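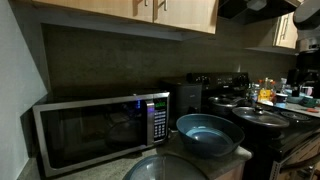 Shared Kitchen Notes

The kitchen at Kustham House gets its spring reset on Wednesday. The room will be closed from 4 in the afternoon until the counters are dry, so please plan on an early supper or a cold one. Coffee and sandwiches will be in the front room.

A few things to know before then.

Mixing bowls. Large bowls tend to collect in front of the microwave and along the front edge of the counter. They are easy to knock there, especially the glass ones. After the reset they will go in the low cabinet, biggest at the bottom, with a dish towel between glass and anything else. If you are in the middle of a recipe, leave them out. If you are finished, wash them and put them away.

Microwave. Wipe the turntable when something spills, even if it is only soup. The tray lifts straight out and can be washed in the sink with regular dish soap. Please dry the underside before putting it back. The keypad only needs a damp cloth – no spray, which gets in behind the buttons.

Stove. Covered pots and pans may stay on the stovetop while you are cooking and during the meal. After that, leftovers go into a container with the date on it. Last month we threw out 3 pots of food that had no date on them. Coil burners should be cool before you clean around them, and the knobs get wiped last.

Bottles and cups. The far counter past the stove has become the place where everything gets set down. Oils, sauces and drinks that belong to one household should go back to that household's shelf by Wednesday at noon. Mugs go on the hooks. Small tools go in the second drawer. Whatever is left at noon will be boxed and kept in the hall closet until the end of the month.

We have $162 left in the kitchen fund. Of that, $70 is set aside for new pot lids and a better dish rack, which we expect to order from Schwaiger Home Supply on Zerkbridge Road. If you know of a lid that no longer fits anything, put it in the box by the back door so we can measure it before ordering.

The sign-up sheet for the reset is on the pantry door. We still need two people for the cabinets and one for the stove. Bring rubber gloves if you have them.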